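Stainless benchtop going dull and streaky – what am I doing wrong?
4 min read

flatwhite_dee
We bought a second-hand stainless steel bench from a cafe that was closing down and put it in the garage as an overflow kitchen. It's a plain commercial one, brushed top, no sink. When it arrived it looked fine. After two months of use it has gone a dull grey colour with streaks that show up whenever the light is on, and there are a few tiny brown spots near the back corner.

I wipe it down every night with hot water and dishwashing liquid, then go over it with the spray that came with it, which is called Lerkance and says it's for metal and glass. The streaks are worse after the spray. I tried vinegar once and that helped for a day. We're on tank water at the house but the garage tap runs off the bore, if that makes any difference.

Mostly it gets used for bagging up snacks for the footy club, rolling dough on Sunday, and as somewhere to dump the shopping. I'd like it to look clean without having to spend half an hour on it every night. Is it worn out, or is it just dirty? And are the brown spots rust? I thought stainless couldn't do that.

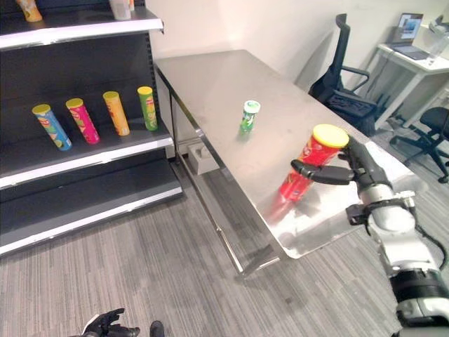 The other thing is that my brother-in-law reckons I should go over the whole top with a steel wool pad and start fresh. I haven't let him yet. Is he right?

Ireo
Don't let him. Ordinary steel wool leaves little bits of steel behind in the surface and those bits rust, so you end up with more brown spots than you started with. If somebody used one at the cafe, that might be where yours came from.

It doesn't sound worn out to me. I cleaned kitchens for six years and most dull benches were one of two things – detergent that wasn't rinsed off, or polish built up over old polish. You probably have both, plus whatever minerals are in your bore water. Bore water dries white or grey and it will streak no matter how good your cloth is.

What I'd do is strip it back once and then do less. Take everything off the bench. Mix a squirt of dishwashing liquid in a bucket of hot water and wash the whole top with a soft cloth, going the same way as the brushed lines. Rinse with a clean cloth and clean water, and rinse again. You want tank water for this, so carry a bucket out from the house. Then wipe it over with white vinegar and water, half and half, leave it a couple of minutes, rinse that off too and dry it straight away with a tea towel or a microfibre. Drying is the part people skip.

For the brown spots, make a paste from bicarb and a bit of water, rub it on gently along the grain with your finger or a soft cloth, and rinse. If they come off they were only surface rust. They'll come back if you leave wet tins or a cast iron pan sitting there, or let salty stuff sit on it overnight. Stainless stains less than other steel but it can still mark, especially the cheaper grades.

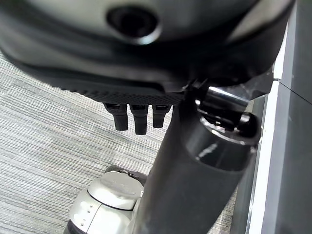 After that, the nightly clean can be a damp cloth and a dry cloth. I'd leave the spray in the cupboard. If you like a bit of shine, put a few drops of food-grade mineral oil on a cloth once a week and buff it until it feels dry. Don't use olive oil, it goes sticky and then smells.

Also check the underside of the back lip while you're there. On second-hand benches there's often a line of old grease that gets warm and creeps back up over the edge.

flullari_shed
Agree about the water. Ours was the same until I started drying it properly. I use a window squeegee first and then a cloth, and it takes no time. You can get up to 65 per cent off benches at auction by the way, if yours does turn out to be no good. I paid 27 dollars for a small one with a bent leg.

Never tried the oil.

flatwhite_dee
Thanks both. Did the wash, the double rinse and the vinegar on Monday with water from the house and it's a lot better. Most of the grey came off on the cloth, so I think it was old polish. Two of the brown spots are gone and one is still there but lighter. I'll do the bicarb again on the weekend. The steel wool has gone back to the shed.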